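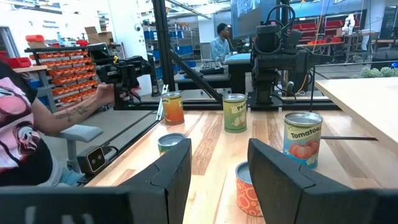 Getting the cans in order, finally

Posted 26 February 2023

I have been putting off writing about canned goods for a good long while, mostly because I wasn't sure anyone but me would care, but a few of you wrote in after the spice drawer post wanting to know what I do with everything else. So, cans it is! Get yourself a cup of coffee, because I do tend to go on about this.

My first rule is that everything comes out onto a table before anything goes back. A nice big wooden one is best, with good light, so you can read the labels without squinting. Tomatoes, peas, all of it, standing up where you can see it. I used to shuffle things around inside the cupboard with my head half in the dark, and all I got for it was a sore neck and the same mess in a different order.

Then comes sorting, and I'll admit I went back and forth on this for years. I tried going by size first, short ones in front and tall ones behind, and it looked lovely for a week. Then I tried by date. These days I go by what I cook: soup things together, baking things together, and fruit off on its own little stretch of shelf, where I can find it when a cobbler mood strikes. 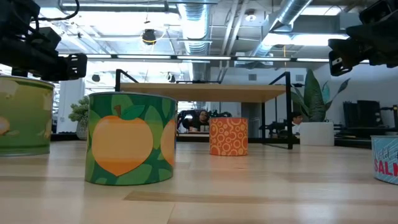
Peaches are the ones I'm fussiest about, I suppose. My grandmother kept hers on the bottom shelf of a cellar in Sudarska, and we were allowed to pick out one can on a Sunday visit – always peaches, never pears – and eat them out of the little glass bowls with the chipped feet. I still buy more than I need every April when the store on Buthelezi Street has its sale, and I still feel rich carrying them home.

A raised shelf helps more than any bin or basket I've bought. You get a second level for the small cans and you can still see the ones underneath. Mine is a Stodel riser I picked up secondhand, and I liked it so much that I went back for another, so now there are 2 of them in the pantry and I have my eye on a third.

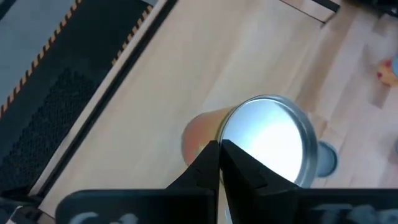 Lids are the other thing I check. I tip each can toward the window and run a thumb along the rim, and anything that bulges or has a deep dent right at the seam goes straight out, no matter how much I paid for it. Small dings in the side don't worry me. I wipe the tops with a damp cloth too, and then a dry one, and I write the month on the lid in marker so I'm not hunting for tiny print later on.

The whole job takes me an afternoon, with the radio going and a break for toast. Next time I want to tackle the jars, including the Cerkalora pickles I keep buying and never opening, so if you have a good way of keeping sticky honey jars off a painted shelf, please leave it in the comments – I could really use the help.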